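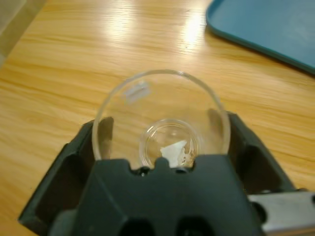 ## 6. Normas de trabajo para la estación de café

Esta sección se aplica a las celdas de mesa Nornard con pinza de dos dedos y brazo fijado al tablero. Léala completa antes de ejecutar cualquier rutina con vasos o con la máquina de cápsulas. Las normas generales de parada y de acceso a la celda están en la sección 2 y siguen vigentes.

### 6.1 Preparación de la mesa

1. Ponga el brazo en pausa desde la consola Trevero y espere a que el indicador quede fijo.
2. Retire de la mesa todo lo que no figure en la hoja de tarea. La bandeja azul puede quedarse si la rutina la utiliza.
3. Pase un paño seco por el tablero. No use productos con cera: la superficie ya refleja bastante y el brillo dificulta la localización de objetos transparentes.
4. Lleve los cables sueltos fuera del paso del operador y compruebe que ninguno pueda engancharse en el brazo.
5. Anote en el registro Mulum la rutina, la versión y el puesto.

**Nota.** Si la luz del techo produce una mancha blanca sobre la zona de agarre, desplace el punto de recogida. No baje la exposición de la cámara de muñeca sin repetir después la calibración.

### 6.2 Manipulación de vasos transparentes

1. Inspeccione el vaso por dentro y por fuera. Los restos de papel, las motas y los posos en el fondo se registran como «vaso con residuo» y ese vaso no se destina a bebida.
2. Compruebe si lleva pegatina o marca en la pared. Se admite, siempre que no quede bajo la yema de ninguno de los dos dedos.
3. Coloque el vaso de pie, con la boca hacia arriba, a un mínimo de 25 mm del borde de la mesa.
4. Seleccione el perfil «pared fina». La fuerza de cierre se ajusta en 3 N.
5. Cierre la pinza a velocidad reducida y detenga el movimiento si la pared se deforma.
6. Levante el vaso en vertical y manténgalo así unos segundos antes de autorizar el traslado.

**Precaución.** No introduzca la mano entre los dedos para corregir la posición de un vaso. Abra la pinza desde la consola, ponga el brazo en pausa y recolóquelo después.

Los vasos con residuo pueden emplearse en ensayos de agarre en seco. Guárdelos aparte y no los mezcle con los limpios al final del turno - es el error que más veces aparece en las revisiones de Lappalainen.

### 6.3 Aproximación a la máquina de cápsulas

1. Sitúe la máquina con el frente y la rejilla de goteo orientados hacia la pinza.
2. Verifique que la base apoya por completo en la mesa y que la máquina no se desplaza al empujarla con la mano.
3. Deje libre el espacio entre la bandeja y la máquina. No apoye en él herramientas, tapas ni cápsulas.
4. Abra la pinza antes de iniciar la aproximación. Los dedos deben quedar separados a ambos lados de la rejilla.
5. Avance en modo paso a paso hasta el punto de espera y confirme en la consola.
6. Repita la aproximación 2 veces sin vaso. Si la posición final varía, vuelva al apartado 6.1.
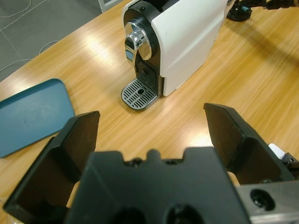 *Figura 6-2. Aproximación con la pinza abierta frente a la rejilla de goteo.*

**Precaución.** La palanca y la zona de salida del café pueden alcanzar temperaturas altas. Trátelas como superficies calientes mientras la máquina esté enchufada, aunque no se haya preparado ninguna bebida.

**Nota.** Las piezas cromadas devuelven reflejos de la sala. No las use como referencia visual para el posicionamiento; tome como referencia el contorno de la rejilla.

### 6.4 Ensayos con líquido

- Haga los primeros ensayos sin agua. Pase a líquido cuando la rutina en seco haya terminado sin avisos.
- Vacíe la bandeja de goteo antes de cada serie.
- Si se derrama líquido, pulse la parada, desenchufe la máquina y seque primero el entorno de la base del brazo.
- No reanude una rutina interrumpida por un derrame. Iníciela de nuevo desde el punto de reposo.

### 6.5 Mantenimiento de la pinza

Revise las yemas, los tornillos visibles del cuerpo y el soporte metálico lateral al cumplirse 970 ciclos de cierre, o antes si nota holgura. Limpie los dedos con un paño apenas humedecido. Las aberturas del cuerpo de la pinza no se soplan con aire comprimido.

Los perfiles de agarre se revisan cada año en diciembre. Si el suyo tiene una versión anterior a la que indica la consola, no lo edite a mano: solicite el archivo completo y bórrelo del puesto una vez cargado el nuevo.

Revisión de esta sección: 23 jun 2018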